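News from the flag corner

Plenty of you asked after the last issue what the Pravo project has been up to, so I've been given a page and told to keep it friendly. The short version is that we are teaching an arm to handle little flags on sticks, and to do that we need examples. Lots and lots of examples! 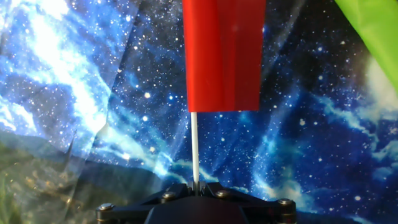
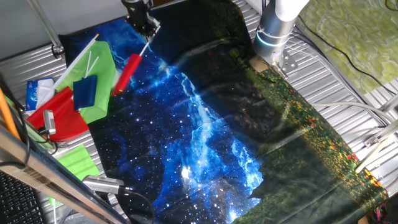 Flag work on the starry cloth, from the gripper's own camera and from the one that watches the table.

The way we collect them is simple enough to explain over a cup of tea. One of us drives the arm through the job by hand, start to finish, and everything gets saved: the camera views, where the joints were, when the fingers opened and closed. One run from start to finish is one example. The learning system then goes through the whole pile and tries to work out what to do next from what it sees. I drive, mostly. My other half of the shift sits at the keyboard and tells me when I've been sloppy.

We finished September with 289 examples on the books. Of those, 33 have been marked as spoiled, mostly my doing (I have a habit of letting go a moment too early and then pretending I meant it). We don't bin them. They go in a separate folder called Omer, after the old server it lives on, and I'd like to try training with a few of them mixed back in to see if it helps the thing recover from a fumble. Opinion in the office is split on that one.

Thin sticks are horrid, by the way. A block forgives you if you come at it a bit crooked, but a stick rolls, or tips, or swings its flag round so you're suddenly looking at the edge of it. I've started slowing right down for the last bit before the grip and the runs look much better for it, though they take longer and my tea goes cold.

We've also been fussing over backgrounds. If every example has the same plain table behind it, the system can get awfully attached to that table, so patterned cloths are in. I was doubtful about the galaxy print at first – all those bright dots! – but I've grown fond of it, and the meadow side catches the sun in a way that should make the system work for its living.

Next up is another 120 examples with the cloths moved about, and then Lirkance gets the lot for a first proper training run. If you fancy a go at driving, come by before lunch. You'll want 2 practice runs before we save anything, and please label your folder before you leave.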